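From the Spare Room: Folding Season

I've been putting off the spare room closet since January, and last month I finally ran out of excuses. My sister is coming to stay for five nights and she would like, very reasonably, to be able to hang up a coat. So I made a pot of coffee, put the radio on and started hauling everything out onto the bed.

If you read the last newsletter you'll know I'm a fan of folding on a bed (tables are too high for me, and the floor is murder on the knees). A big bed is the best folding surface in any house! You can spread a thing right out, walk around to the other side, and smooth it from there. I leave the blanket on, too. Ours is the red, white and green patchwork print, with the plaid borders around the white squares, and I've figured out that the checkerboard makes a pretty decent ruler. I line a hem up with the edge of a square and my folds come out straight, or straighter than they used to anyway.

The dark stuff goes first, while the light from the window is still good. Anything black shows every speck of lint, and I'd much rather find it at ten in the morning than when I'm halfway out the door to dinner.

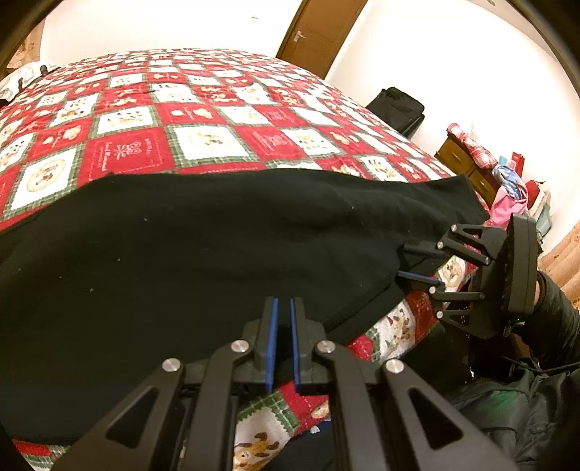 My method for lint is nothing fancy. Lay the piece flat, smooth out the big ridges with your forearm, then go over it with a damp rubber glove, always in the same direction. Trevor Sutherland wrote in after the last issue to say he swears by a dry kitchen sponge, so I tried that as well, and he's right that it's quicker on heavy fabric. On anything thin it just pushed the fuzz around. Pay attention to the seams, because that's where it all collects, and check the openings of sleeves and pant legs before you fold them in.

Then it's long sides to the middle, bottom up to the top, and once more if it's going in a drawer. I know some of you roll. I've tried rolling! My drawers looked wonderful for a day and a half.

By lunchtime I had 26 hangers left over, which tells you something about how I buy hangers. Four bags went to the swap shelf in Skimdale, and one pile is still sitting on the chair because I can't decide about it. There's a gray cardigan in there that I haven't worn in six years and I keep picking it up and putting it back.

Gaétan Gagnon has asked me to do wool blankets next time, including how to store them over the summer without that closed-up smell. If you have a trick for it, send it along before the next issue goes out. I'm especially curious about cedar, which I've bought twice and forgotten in the car both times.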